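Home | Investors | Shareholder services | Governance | Contact

Share purchase plan: frequently asked questions

Last updated: 20 July 2019

What is the Drolel share purchase plan?
The plan allows existing shareholders of Drolel to buy additional ordinary shares directly from the company, without using a broker.

Who may take part?
Any shareholder whose name appeared on the register at the close of business on the record date. Holders of preference shares are not eligible unless they also hold ordinary shares.

Is there a minimum application?
Yes. Each application must be for at least 300 shares. Joint holders are treated as a single applicant.

How is the price set?
The price is the average closing price over the 14 trading days before the offer opens, less a discount of 2 per cent. It will not be changed once the offer has opened.

What happens if the offer is oversubscribed?
Applications will be scaled back in proportion to existing holdings. Surplus money will be returned by bank transfer — no interest is payable.

Will the sale of Masum affect my entitlement?
No. The sale of the Masum leasing business was completed in January and has no bearing on the plan.

My shares are held through a nominee. How do I apply?
Please contact your nominee, who must submit the application to our registrar, Aoun, on your behalf. Aoun cannot accept instructions from underlying holders.

May I withdraw an application?
Applications are final once received by the registrar.

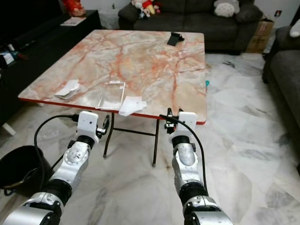 Reading time: 2 minutes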